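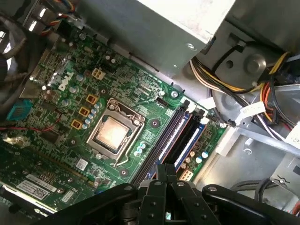 A Dell motherboard with its processor exposed and two memory modules in place. Photo: Purstead

PURSTEAD OPENS A REPAIR BENCH FOR THE COMPUTER UNDER YOUR DESK

STUNDEDDALE, September. Purstead, the repair shop on the lower end of Kvam Street, will begin taking in old desktop computers this month for cleaning, memory upgrades and fresh thermal paste. The service is called Vekach. The name was picked from a hat, and the shop has already paid for the sign.

Vekach is meant for the kind of gray office tower that has spent ten years beside a radiator collecting cat hair and blame. Many of these machines are slow, loud or given to shutting themselves off in the middle of a tax return. Their owners tend to assume they are finished. Purstead would like a look inside first.

Over the past year the shop opened 2754 desktop computers brought in by households, schools and small offices in the Stundeddale area. The most common complaint was noise. The most common finding was dust, followed by thermal paste that had dried to the texture of old toothpaste. One tower contained a grocery list, which was returned to its owner with the side panel.

A standard Vekach visit covers the following:

Case opened and dust removed from fans, vents and power supply
Processor cooler taken off, old paste cleaned away, new paste applied
Memory modules removed, contacts cleaned, modules reseated and tested
Cables checked and tucked clear of the fans
A written note, in plain English, on what is worn and what can wait

Customers who want more memory can have it fitted during the same visit and pay only for the part. Purstead will also say so when a computer is past saving. It has been told its manner on these occasions could be gentler, and it is working on that.

Most machines will be ready in 2 working days. The shop asks that customers back up their files before coming in, and that they bring the computer and its power cord only. The monitor, the mouse pad and the box of mystery cables may stay home. Purstead has its own box of mystery cables.

Drop-off is at the side door from 10 in the morning until 5 in the afternoon. No appointment is needed for up to 5 computers. Schools and offices with more should call ahead so that someone can clear the floor.

Visitors may watch the work through the window behind the counter. There is a bench to sit on and a coffee machine, which the shop has repaired many times and does not guarantee.

About Purstead
Purstead repairs desktop computers, printers and the occasional radio from its workshop in Stundeddale. It does not repair phones, though people keep asking.

Press contact
Purstead front counter, Kvam Street, Stundeddale. Photos of the workshop are available on request.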